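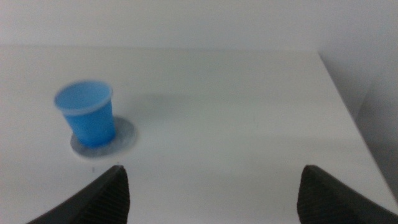
Según Primo Ruggiero, la pregunta está mal hecha desde el principio: que una máquina recoja un vaso no le parece un logro, le parece un lunes. Lo que él quiere saber es quién recoge los otros 46 cuando la máquina se para. Se lo escribió así a los autores al leer el borrador de este capítulo, y ahí se queda, porque tiene parte de razón.

Capítulo 4
¿Ya pueden? Las tareas de casa y de taller

4.1 Por dónde empezamos

Un vaso de plástico azul, un disco gris debajo, mesa blanca. Pinza abierta, todavía sin tocar nada. Casi todo lo que vamos a discutir cabe ahí: ver, acercarse, cerrar, levantar, dejar. Cinco verbos. Una persona los hace medio dormida y hablando por teléfono.

Para la máquina cada verbo es un problema aparte. El borde del vaso es más ancho que la base – ¿por dónde se agarra? El plástico fino cede. Si se aprieta poco, resbala; si se aprieta mucho, se deforma y luego ya no se apila. Y un vaso vacío pesa tan poco que basta rozarlo con un dedo para tirarlo.

4.2 Lo que dicen los números (y lo que no)

Datos del taller de Litbridge, que usaremos en todo el capítulo. 2.453 intentos de recoger y dejar objetos ligeros, repartidos en 47 sesiones. De ellos, 325 fallos. Parece poco. Un 13 % largo. Pero póngase en una cocina: un fallo cada siete u ocho vasos, y alguien tiene que agacharse a por el vaso, secar el suelo, volver a arrancar el programa.

Ojo con otra cosa: los fallos no se reparten por igual. En la mesa despejada, casi ninguno. Con platos apilados, cubiertos, una servilleta encima, se disparan. El promedio esconde eso. Volveremos a ello en 4.5, con la tabla completa.

4.3 Casa y taller no son lo mismo

En el taller se puede hacer trampa, y se hace. Se fija la pieza, se marca el sitio, se pone buena luz y se quita todo lo que estorba. Mellor monta cajas así desde hace años, 35 por turno en el puesto pequeño, y nadie lo llama inteligencia. En casa no se puede marcar el sitio de cada vaso. Los niños los dejan en el sofá.

De modo que una misma máquina puede estar lista para lo primero y muy verde para lo segundo. Conviene que el alumno separe las dos preguntas desde ya, por que en la prensa salen siempre mezcladas.

Términos que hay que traer sabidos: agarre, tolerancia, tasa de fallo, intervencion humana. Quien no los tenga claros, que repase el capítulo 2 antes de seguir.

4.4 Qué cuenta como «hecho»

Recoger la mesa – ¿cuándo está recogida?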